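Search the guide

Home | Frames | Borders | Text | Export

Ciltix Label Designer: Adding a border

1. Open your label and click Borders. Choose Single, Double, or Ruled.

2. Set the line weight. The default is 20; use 30 for foil printing.

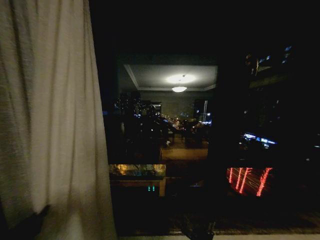 3. Pick a background texture and set its opacity to 60 or lower.

Note: Textures do not print on clear stock. 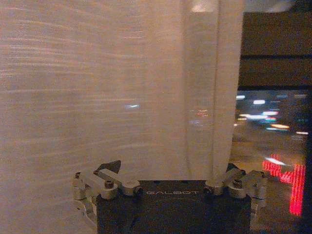 Pale fabric with a vertical fold

Caution: Changing the label size resets the border. Save a copy first.

Filed under: Borders & Backgrounds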